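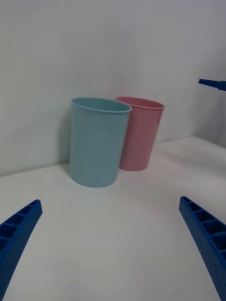
Maj-Britt Öberg says the sky is too heavy and I should wipe it harder. She wrote that last night after looking at the two proofs I mailed her, and I read it first thing, before I had my shoes on. She likes the water. She likes the pilings. She thinks the top of the plate goes dead on the left side and that a buyer will see a gray patch there before they see the boats.

I didn't agree at breakfast. By the time I had the proofs up on the line by the window I could see what she meant, at least on the second one. On the first I had cleaned the sky with the flat of my hand at the end and it was lighter. On the second I stopped at the tarlatan because the phone rang, and then I pulled it anyway. So what she is looking at is partly a bad sky and partly me being lazy with the wiping. I wrote back and said so.

May 16, 2019, for the record, and the edition is still not started. I told the shop in Dodport they would have it by the end of the month. The whole run is 63, which was their number. They have sold the harbor prints before and they say people will take that many over a couple of summers. I would have made it smaller. A plate with this much fine aquatint in it wears, and I don't like the last sheets to look thinner than the first ones. But the plate is going to be steel faced before the run, and if the facing holds there should be no difference between the low numbers and the high ones. I have told people this at fairs for years and they still want the low ones.

Morning was mostly paper. I tore down the new batch and checked each sheet against the light for specks. The Gandlow stock is better than what they sent in April. In April there was a streak of something brown running through a good part of the package, and I had to send it back, and they were decent about it but it cost me nearly three weeks. The new sheets are clean and a little warmer in color than I expected. Warm is fine for this picture. I was worried it would fight with the blue-black, but I laid a sheet next to the proof and it looks all right. I left the deckle on the bottom and tore the other sides against the steel bar. My tearing was not great to begin with and got better after I slowed down. A few went in the scrap pile and will do for proofing.

Soaked the first lot in the tray before lunch. The paper has a lot of size in it and wants longer in the water than the old stock. Last time I pulled it out too soon and got those pale pinholes all through the darks where the paper didn't push down into the plate. I wrote SOAK LONGER on a piece of tape and stuck it on the tray, where I have to look at it.

Lunch was soup. Called the framer while it heated. He can't start on the sample frames until the moulding comes, and the moulding hasn't come. He suggested I go with the narrow black he keeps in stock. I said I'd think about it. The shop wants the framed one for the window to look like the framed ones from before, which had the gray wood, and I don't want to have that argument with them after the fact. He also asked again if I wanted the prints hinged or in corners. Hinged. I tell him hinged every time, and I think he asks because most of his customers bring in posters.

In the afternoon I went back to the sky. There were three ways to go. I could leave the plate as it is and wipe it harder, as Maj-Britt says. I could burnish the left side down a little so that it prints lighter by itself. Or I could mix the ink looser, with more plate oil, so it comes off the surface easier and leaves less tone. The trouble with wiping harder is that I have to do it the same way for the whole edition, and by the afternoon of a long day my hand is not the same hand it was in the morning. The trouble with burnishing is that you can't put it back. I've lost a plate that way, years ago, the one with the grain elevator, and I still think about it.

I tried the ink first as that was the easiest to undo. I added a little oil, worked it in on the slab with the knife, and warmed the plate more than usual. Wiped it with the stiff cloth, then the soft one, then my hand with a bit of whiting. The print was lighter all over, the pilings too, and they lost the weight they had before. It looked like fog. It was not a bad picture but it was a different one, and the shop has already put the title on their list for the season. So no.

Then I went back to the stiff ink and just wiped with more care, working the left corner toward the right and finishing with the side of my hand. That one is close. There is still a soft edge of tone above the breakwater, which I like, and the dead patch is mostly gone. If I burnish the smallest amount, right in the corner and nowhere else, I think it will be there. I'll sleep on it and look at the sheets when they have flattened.

The blankets need washing. The sizing blanket is stiff as a board along one edge and I can feel it when I lay it down. I should have done it last week. I put it to soak in the sink with a little soap, and that means no more printing until it is dry, so that settled the question of whether to keep going after supper.

Checked the pressure on the press while the blankets were off. The left side has crept up again. I set it back to the mark and tightened the lock nut. I need to look at it every time I start now, as it seems to go with the weather.

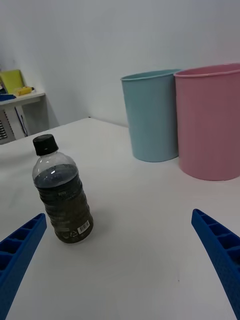
Gyu-bin Yoon would sign them all in one sitting. Signing as you go makes the signature change from sheet to sheet, he told me on the phone this evening, and then people write in later to ask if theirs is real. I had called about the certificates. I have always signed in small batches as they come out from under the boards, and mine do change, he's right about that. The ones from the winter look like they were signed by someone on a bus. He said to use a softer pencil than I do and to rest my wrist on a clean strip of mat board, so the heel of the hand doesn't shine the paper. I'll try that. I have a drawer full of mat board offcuts that I have been saving for no reason.

On the certificates themselves we didn't agree. He puts one in with every print. I have never seen the point for an etching that is signed and numbered on the sheet. A certificate is a piece of printer paper that says the other piece of paper is real. But the shop has asked for them and they say that customers from out of town expect one. I'll write something short: title, size of plate, size of sheet, name of the paper, how many were pulled, and that the plate will be canceled at the end. I will do the canceling, too, with a line across the corner, and pull one proof of it to keep in the file. Gyu-bin doesn't cancel his. He says he might want them.

He also asked what I'm going to do with the small plate, Flillora, the one with the ferry coming in past the light. I had half forgotten it. It has been in a drawer wrapped in newsprint since I finished biting it, and I never pulled a proper proof. He saw the scrappy one I had pinned to the wall when he visited and he thought it was the better picture of the two. I don't know about that. It is a simple thing, mostly line, with hardly any tone in it. It would be easy to print and could go out at a lower price for people who don't have the wall for the big one. I'll ask the shop, but not until I have delivered what I already owe them.

After the call I got the small plate out and looked at it under the lamp. It has a bit of tarnish at one end and one scratch that I don't remember. The scratch runs along the horizon so it might not show. I put some oil on it and wrapped it up again in fresh paper.

Bills. The invoice came from Løken for the ink, and it has gone up again. I ordered the larger can so that I don't run out in the middle of the run and have to match the black from a new batch. I matched a black once in the middle of an edition and I could always tell which was which, though I don't believe anybody else could. Paid it tonight so I don't have to look at it. Also paid the electric. The hot plate uses more than you would think.

Wrote a line to the steel facer to ask how long he needs. If he can take the plate next week, I can be printing soon after it comes back. A day of printing gets me only so many good ones, and the drying boards only hold so many, so it will go slowly even if nothing goes wrong. I might have to send the shop a first part of the edition and the rest later. They won't like it, but they can't sell them all on the first weekend either.

Rain since supper. The sheets under the boards will take longer to dry. I changed the blotters before coming up and put the heavy board back on top with the old litho stone on it.

Tomorrow: look at the sky again, decide on the burnishing, rinse the blanket, call about the moulding. Buy pencils.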